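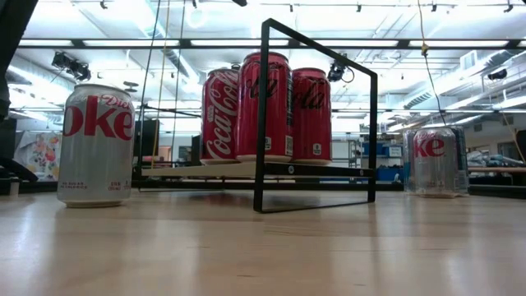
Can I put a clear coat over paste wax on a tabletop?

My table got two coats of paste wax from the last owner and I want something tougher on it before we start using it for meals. The top is pale wood with a glossy sheen, and the overhead lights show up on it as white streaks. I have a can of Jilto water-based clear coat left over from a shelf. Do I have to strip the wax first, or is sanding enough?

Tharindu Munasinghe

Strip it first. Sanding alone warms the wax and pushes it into the grain, and the new finish will bead up or peel. Wipe the top with mineral spirits and a clean rag, change the rag often, and do it four times. Let it dry overnight. Then sand lightly with 200 grit, wipe off the dust and put on a thin coat. Go over it with 400 between coats. Lay the used rags flat outside to dry, they can catch fire in a pile.

Sieglinde Grube

I did mine with just sandpaper and it was fine for a year. Then it started flaking where the plates go. So probably do what the other answer says. Try a spot on the underside first.

korkent_shed

Dish soap works too.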